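Chez Dokwood, le poste de mise sur cintre a été arrêté en décembre après une série de défauts de préhension. Zeeshan Ghumman, chargé de la mise au point, reprend la chronologie à partir des journaux du contrôleur.

« Le premier défaut est sorti au cycle 102. La pince se déclarait fermée et la consigne d'effort n'était pas atteinte. » Le programme ne croisait pas les deux informations : le bras poursuivait sa trajectoire vers le crochet. Sur 3000 cycles, 22 défauts de ce type ont été enregistrés, dont un avec contact entre le doigt et une pièce fixe.
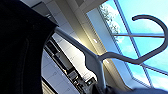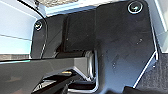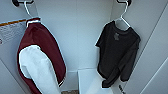

La vitesse d'approche a d'abord été mise en cause. « On l'a réduite, le taux n'a pas bougé. » L'origine se trouvait dans le zéro de la pince, décalé après un remplacement de doigt et jamais réappris. Le contact, lui, relève d'un autre réglage : « Le seuil de collision avait été relevé pour éviter les arrêts intempestifs. Avec cette valeur, le bras pousse avant de s'arrêter. Pour moi, c'est ce point-là qui concerne la sécurité. »

Le seuil d'origine a été rétabli et le zéro est contrôlé à chaque mise sous tension. Un essai de 133 cycles n'a donné aucun défaut. Ghumman juge l'échantillon trop court. La reprise chez Pluvbridge, sur la cellule Idine, reste suspendue.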